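**Control joint** (also *contraction joint*, in some places *dummy joint*). A planned weak line in a concrete slab, so the slab cracks there and not wherever it likes. Cut with a saw or pressed in with a groover while fresh.

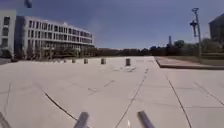

*Jointed concrete paving, large slabs.*

Concrete shrinks as it dries. Long pours crack, always. Usual depth of cut is a quarter of the slab. Saw cuts go in early, often the same day, later in cold weather. Leave it too late and teh crack beats the saw.

Not the same as an expansion joint, which goes full depth and has a soft filler. The two get mixed up alot, even in tender documents. Bech's handbook (Oltholm, 5th ed.) keeps them in seperate chapters. Strength is normally checked at 28 days, well after cutting.

- Spacing: tighter for thin slabs, keep panels near square
- Colour: joints darken with dirt, sealant greys 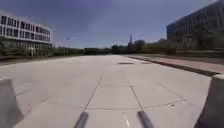
## See also

- Isolation joint
- Curing
- Screed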